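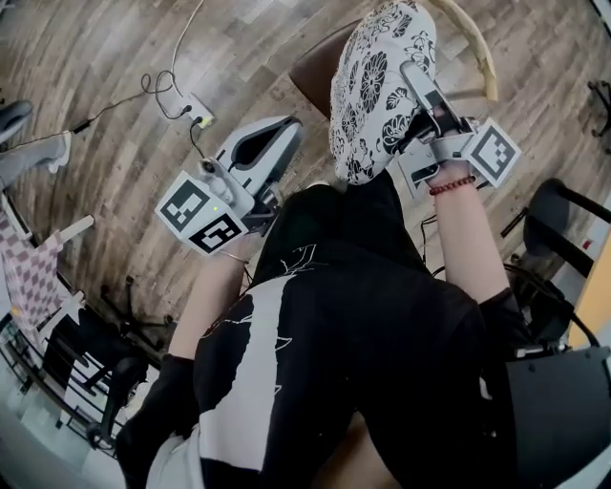
Betreff: Re: [Pulter-Liste] Schuhe im Flur, Aufbewahrung und bedruckter Stoff
Datum: 6. August 2021

Hallo zusammen,

ich antworte unten auf die Frage nach den Stoffschuhen und hänge noch etwas zur Ordnung am Eingang an.

> Wir haben jetzt im Grullow das Regal von Mandetent stehen, 174 cm hoch und
> 30 cm tief. Die Fächer sind für Straßenschuhe in Ordnung, aber quer gestellt
> passen die größeren nicht hinein, die stehen vorne über. Ein Teil landet
> deshalb weiter auf dem Boden neben den Stühlen.
>
> Zweite Frage: Wie bekommt man helle Stoffschuhe mit Aufdruck sauber, ohne
> dass das Muster leidet? In der Maschine habe ich mich bisher nicht getraut.
> Und lohnt es sich, die Kartons aufzuheben?

Zum Regal: Wir haben dasselbe Modell seit dem letzten Umbau. Bei 30 cm Tiefe stellen wir die Schuhe mit der Spitze zur Wand, große Größen schräg. Der mittlere Boden lässt sich zwei Löcher tiefer setzen, dann gehen oben auch halbhohe Stiefel hinein. Bitte unbedingt an der Wand verschrauben. Der beiliegende Winkel taugt für Beton, für die Trockenbauwand im Grullow braucht ihr andere Dübel.

Zu den Stoffschuhen: Weiße mit schwarzem Blumendruck, große Blüten wie Chrysanthemen und Blätter dazwischen, sind dankbar, weil man auf dem Schwarz wenig sieht. Auf dem Weiß dafür jeden Fleck. Ich mache es so: Schnürsenkel heraus, falls vorhanden, Einlegesohle heraus, trocken abbürsten. Dann lauwarmes Wasser mit etwas Gallseife, weiche Bürste, kleine Kreise, nicht quer über die Kanten des Drucks scheuern. Vorher an der Innenseite testen, ob Farbe abgeht. Mit klarem Wasser nachwischen, mit Küchenpapier ausstopfen und das Papier nach einer Stunde wechseln. Nicht auf die Heizung und nicht in die pralle Sonne, der Kleber wird sonst brüchig und das Weiß gelb.

Waschmaschine habe ich einmal probiert, 30 Grad im Wäschesack. Der Stoff war sauber, die Sohle hat sich vorne gelöst. Mache ich nicht mehr.

Für den Sohlenrand reicht ein Schmutzradierer. Wer imprägnieren will: erst wenn der Schuh ganz trocken ist, draußen, aus etwas Abstand. Eine Dose mit 200 ml hält bei uns eine Saison.

Kartons hebe ich nur für Schuhe auf, die ein halbes Jahr nicht getragen werden. Name des Modells auf die Stirnseite schreiben, sonst macht man jeden Deckel auf. Für alles andere sind die offenen Körbe besser, die wir im Mwaipopo benutzen, die sind 60 cm breit und nehmen mehrere Paare nebeneinander auf.

Noch zum Boden: Nasse Schuhe bitte nicht direkt auf den Dielen abstellen. Eine Abtropfschale unter die Stühle, und Steckdosenleisten gehören dort weg oder an die Wand geschraubt. Bei uns gab es im letzten Winter schon einmal eine Pfütze an der falschen Stelle.

Wenn jemand eine Schale in passender Länge übrig hat, bitte direkt an mich und nicht über die Liste. Ich bin noch bis Ende August im Pulter erreichbar, danach nur per Mail.

Viele Grüße
aus dem Pulter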